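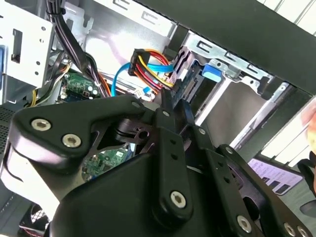
Black linkage arms and silver hex screws at an open computer tower.

How to Do a Gel-Look Manicure Without a Lamp

Every spring the same promise comes back around: two weeks of shine, no lamp, no chips. I've tried enough of these to have a drawer full of proof that the two weeks part is a stretch. You can get six or seven decent days out of regular polish if you're careful, and that's what I'm going to show you. If someone tells you different, ask to see their thumbs on day eight.

What you need
Polish remover (plain acetone is fine)
A nail file, medium grit
Sticky base coat
One cream polish
A thick, plumping top coat
A small flat brush for cleanup

I used Nodus base coat, Grorutico polish in a dusty brick shade, and Csonka top coat. I paid for all three. The Grorutico bottle says it's one coat. It is two, and on my ring finger it was three.

Step 1. Take everything off and file. Go in one direction if it makes you feel better. I've sawed back and forth for years and can't see any difference on my nails, though yours may be thinner.

Step 2. Skip the soak. Nails swell a bit in water and shrink again later, and polish doesn't like that. Wipe each nail with remover even if it's bare, then keep your fingers off them. No hand cream until the end.

Step 3. One thin layer of base coat, and run the brush along the tip of the nail. This is the step I'd keep if I had to drop all the others. Wait until it feels tacky.

Step 4. First coat of color, thin enough that it looks bad. Streaks are fine. Give it five minutes.

Step 5. Second coat, a little heavier. Leave a hair of space at the cuticle. Go around the edges with the flat brush dipped in remover.

Step 6. Wait ten minutes before top coat. The bottle said two. I believed it once and got bubbles on both index fingers.

Step 7. Top coat, floated on with a full brush and hardly any pressure. Cap the tips again.

About the drying drops
Cyril Cheetham left a comment in April swearing by Flarnov drops, so I put them on my left hand and left the right alone. The left felt dry to the touch sooner. It still took a sheet print when I went to bed an hour later, and so did the right. Save your money or don't, but do your nails before dinner.

How it wore
I painted on a Tuesday night. First chip was the right thumb on day five, after I scrubbed a pan. By day seven I had tip wear on most fingers and it no longer looked like gel to anybody. A fresh layer of top coat on day three does help the shine. I can't say it did much for the chips.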